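Keeping Your Boxing Gear Fresh at Home
Posted 2025-04-03 | Filed under: Laundry & Care | 3,157 views

I started boxing classes at the Clostdale rec center in January and I am completely hooked. My arms hurt, my footwork is terrible, and I can't wait to go back every single time! What I wasn't ready for was the laundry. Boxing gear gets soaked, it lives in a bag, and by the second week my hall closet smelled like a locker room. I've tried a whole lot of fixes and these are the ones I kept.

Hand wraps

Wraps are the easy part once you stop them from tying themselves into one giant knot in the washer. Put each pair in a zippered mesh bag, close the hook-and-loop tabs first, and wash on cold with your regular darks. I skip fabric softener (it leaves a coating on stretchy cotton and the smell hangs on to it). Hang them over a shower rod to dry. If you have a folding rack, drape them in long loops across two or three bars and they'll be ready by morning.

I own four pairs now, which sounds like a lot until you've trained on back-to-back days and found your only wraps still damp at the bottom of the bag.

Roll them when they're fully dry, starting at the tab end, with the thumb loop on the outside. I do mine in front of the TV. Hold the loose end under your foot and you'll get a nice tight roll.

Really stinky wraps get a soak before the wash: a sink of cool water, half a cup of plain white vinegar, thirty minutes. Rinse well. Never mix the vinegar with bleach.

Gloves, right after class

Get them out of the bag! If you only take one thing from this page, take that. I used to leave mine zipped up in the trunk overnight and I'm embarrassed to say how long that went on.

As soon as I'm home I open the cuffs as wide as they'll go and wipe the outside with a barely damp cloth, then a dry one. Inside, I push a clean washcloth down to the fingertips and press it around for a minute. Swap it for a dry one and do it again. You'll be amazed at what comes out.

Then stand them up with the openings toward moving air. A little desk fan on low works great, and I run mine for an hour or so. Keep them away from heaters, radiators and sunny windowsills, all of which will stiffen the leather, and don't ever put them in the dryer. Same goes for the freezer trick you see all over the place. I tried it. They came out cold and smelled the same by the time they'd thawed.

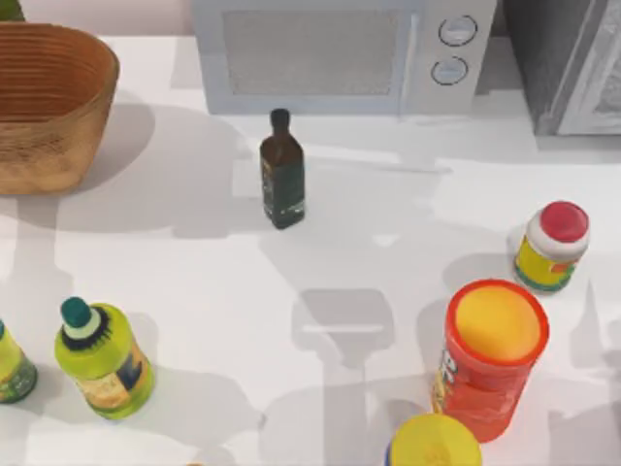

For overnight, I stuff each glove with a homemade deodorizer. Take an old pair of tube socks, fill each one with cedar shavings from the pet aisle plus a couple of spoonfuls of baking soda, and tie the tops off with string. They cost next to nothing and they last me a couple of months before I dump them out and start over. Shake them over the trash first, or you'll find baking soda on your knuckles at the next class (ask me how I know).

Crumpled newspaper is fine too, if that's what you've got. Change it once if the gloves are very wet. Watch out with light-colored linings, as the ink can rub off.

My gloves are Flanagan brand, synthetic, 14 ounce. If yours are real leather, give the outside a thin coat of leather conditioner every month or so and buff off whatever doesn't sink in. Synthetic ones don't need it.

Headgear and shin guards

Same idea as gloves, with more wiping. Sweat collects along the brow pad and under the chin strap, so go after those spots with a cloth and a drop of dish soap in warm water. Go over it again with plain water and air dry. An old toothbrush is perfect for the stitching. I also do the hook-and-loop straps with a fine comb, pulling out the lint and hair so they grip again.

Mouthguards

Rinse in cool water when you take it out, brush it gently with your toothbrush and no toothpaste, and let it dry before it goes back in the case. Hot water can warp it. I learned that with a brand new one and had to mold another the same night! Wash the case too. A lot of people forget the case – mine was pretty gross the first time I looked.

The bag itself

Empty it all the way once a week. Turn it upside down outside, shake, and leave it open. If it's washable, cold water and a gentle cycle. If it isn't, vacuum the bottom with the crevice tool and wipe down the lining with the same vinegar and water you used for the wraps, then prop it open with a coat hanger until it's dry.

I keep two plastic grocery bags rolled up in the side pocket, one for wet clothes and one for shoes.

Where to keep it all

We live in a small place on the Brellcombe side of town with no garage, so I put 3 sturdy hooks on the back of the laundry room door. Gloves go on one by their laces, wraps on the next, headgear on the last. Everything hangs in the open with space between. It took ten minutes to put up and the hall closet smells like coats again.

Coming up next: getting blood out of a white T-shirt (cold water, cold water, cold water), plus what I do with the sagging seams on a secondhand 80-pound heavy bag.

Related pages
Washing sports bras so they last
Cleaning a yoga mat
Drying sneakers without the dryer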